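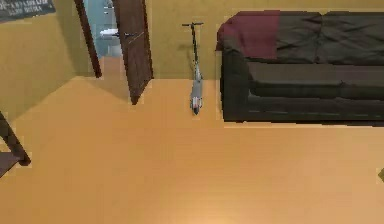

Yellow walls and a pale floor in a computer-generated room.

Leftover paint scheme promises plenty, but where will it all go?

Households in Flarkine will be able to hand in half-used tins of paint from August, under a scheme run by the waste firm Wastix and backed by the paint seller Matos. The firms say the paint will be sorted, mixed and sold again at a lower price. They have yet to say how much of it they expect to sell, or what happens to the rest.

Most of us have a few old tins under the stairs. Wet paint can't go in the household bin, the tip on the Stova road takes it only when it has dried out, and drying out a full tin of emulsion with sand or cat litter is a dull job that many people put off for years. A place to drop it off is welcome. Whether it deserves to be called "a new life for every tin", as the launch leaflet has it, is another matter.

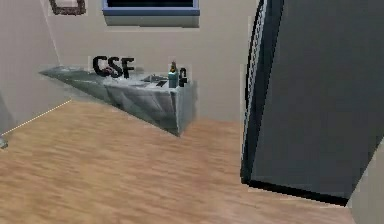
Imogen Tarrant
Consumer reporter

The leaflet leans heavily on a trial held in Stova last winter, in which 300 households took part. Wastix says they brought in over 800 tins between them. That sounds like a lot, until you ask how many were fit to use again. The firm's answer was that "a good share" had been. Asked for a number, it said the results were still being looked at.

It matters, because old paint doesn't keep well. Tins that have frozen in a shed often go lumpy and never come back. Others have a skin on top, or rust round the rim, or have been thinned with water by someone who didn't write it on the lid. Every one has to be opened and checked by hand, and that costs money.

Some of that money will come from the public. Dropping off emulsion will be free up to a limit of two tins a visit. Gloss, varnish and anything with a solvent base will not be accepted at all. Those are the tins people find hardest to get rid of, and the leaflet mentions them only on the back, in small print, with advice to "contact your local council". The council's own web page on paint currently tells residents to look out for the Wastix scheme.

Then there is the selling. Matos plans to stock the mixed paint at its Flarkine branch in three colours: a white, a grey and something called oat. Its first order is for 300 litres. If the drop-off point is as busy as Wastix hopes, that could be used up quickly, and neither firm would say whether a second order has been agreed. Matos said it would "respond to demand". Wastix said any paint that could not be sold would be "dealt with responsibly", and did not explain what that meant.

None of this makes the scheme a bad one. Plenty of towns have nothing of the kind. But both firms are already using it in their adverts, and it would be fair to see the figures from Stova first – including the tins that were thrown away.

The drop-off point will be in the car park behind the Matos branch, open from 9am. Tins must have a lid and a readable label.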